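Vurketti Comics Weekender: Frequently Asked Questions
Last updated 06/05/2024

When do the doors open?
Ten o'clock both days. If you have an early entry ticket you may come in at nine and watch exhibitors hunt for their extension leads.

Can I buy a ticket on the door?
Yes, until we reach the hall's limit of 1237 people. Last year that happened on the Saturday before lunch, and the queue took it badly. Advance tickets are cheaper and come with a wristband that will outlive you.

Is Vorico coming?
They are, on Stand 3, with the new Proslow hardback and a variant cover you can only get at the show. There are 200 copies. It's one per person, and a false moustache does not make you a second person.

How do signings work?
Collect a free slip from the desk by the stairs and come back at the time printed on it. Each slip covers two items. If you've brought the complete run of Mwaipopo in a wheeled suitcase, please choose your favourites before you reach the front.

I ordered a book as a present. Can I collect it at the show?
Bring your order number to the collection point next to the cloakroom. Anything ordered by the end of April will be waiting there. Later orders go out by post the week after.

Do you offer gift wrapping?
Yes, at the collection point, for a small donation to the library fund. Boxed sets and statues are welcome, though swords are charged as two items. You can bring your own paper if you have views on ours.

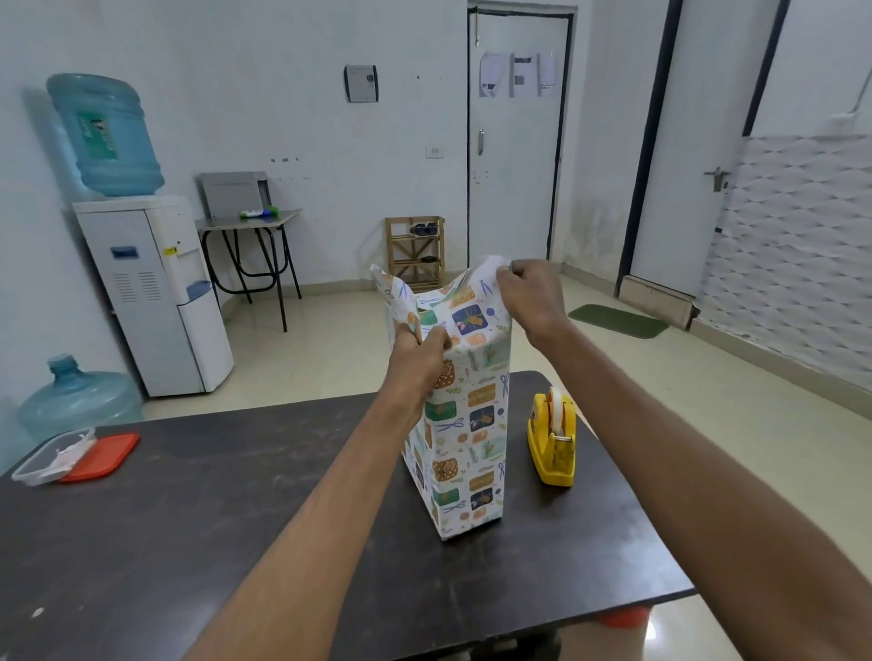

Can I wear a costume?
Please do. Props get checked at the entrance, wings have to fold, and anything that drips stays outside. The changing room has one mirror, so be kind.

Is there anywhere to eat?
The café does sandwiches, chips and a soup whose flavour is announced on the day. You're welcome to bring your own food, but keep it well away from the back issue boxes. Dealers have long memories.

Where do I park?
Not at the supermarket. They do check. Use the station car park and follow the signs.

I've lost something. What now?
Ask at the front desk, or ring the office on extension 3241 once the show is over. We still have a left boot from last year.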